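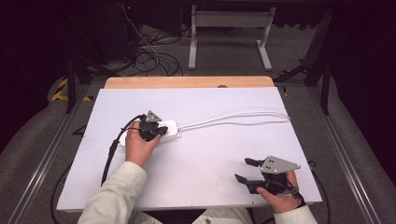

Is coiling the cord on a power strip bad for it?

Posted by Jururitz, 15 September 2018

My desk has a power strip on it with far more cord than I need. I keep reading that you should never coil the extra because it "builds up heat." Then Tiveo, the place I bought mine from, tells people to wrap it up tight and tie it. They can't both be right. I run a laptop, a lamp and a phone charger. Is there anything real behind the warning or is it one of those things people repeat?

Nedelcu

Never coil it. My brother-in-law coiled one in August and it got warm. Get a shorter cord.

Troslow

I'd like to know what was plugged into the brother-in-law's strip, because I'd bet on a space heater.

The heat thing is real but people stretch it. Any cord warms a little when current goes through it. Bundle it tight, or leave it wound on a reel, and the heat has a harder time getting out. With a heater pulling 1,500 watts or more that matters. With a laptop and a lamp you are nowhere near it. I don't buy that a phone charger is going to cook anything.

As for slack on a desk, I wouldn't tie it at all if you have the room. A wide, lazy loop is fine, like the thin white cord coming off the right end of the strip and curving across the board. What I'd worry about more is a sharp bend right where the cord leaves the housing, or a chair leg parked on it.
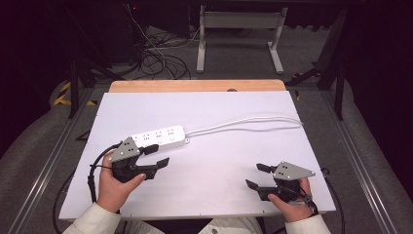
Tiveo's "wrap it tight" advice sounds like it came from whoever packs the boxes. If you do need to shorten the cord, use a hook-and-loop strap and leave it slack enough to get 2 fingers through. I wouldn't use zip ties. Keep the strip face up where you can get at the sockets -- four groups in a row like that one will tempt you to fill them all, so add up the watts on the labels first. My own desk comes to 300, and I've never felt that cord get warm.

Jururitz

Thanks. Still not sure I trust the strap, but I'll leave it loose and check it with my hand after an evening's use.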